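3.2 Menus as unread literature

Takeout menus are the most widely delivered and least cited texts in Silemstead. Our Eynon survey collected menus from 18 restaurants in May and asked residents which dishes they remembered. Most remembered the one they always order.

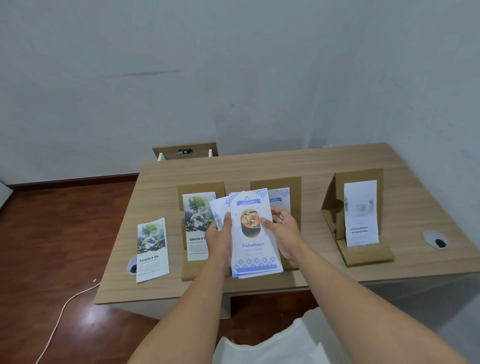

Figure 2. A stack of folded Thai food menus in blue and white, with a bowl of curry or soup on the front.

Length did not help. Menus over 1,000 words were kept in kitchen drawers longer than short ones, but we found no sign that anyone read past the appetizers. Respondents praised "the variety" all the same - a finding that held across all 9 neighborhoods and, we suspect, well beyond them. Section 4 turns to prices, which people do read.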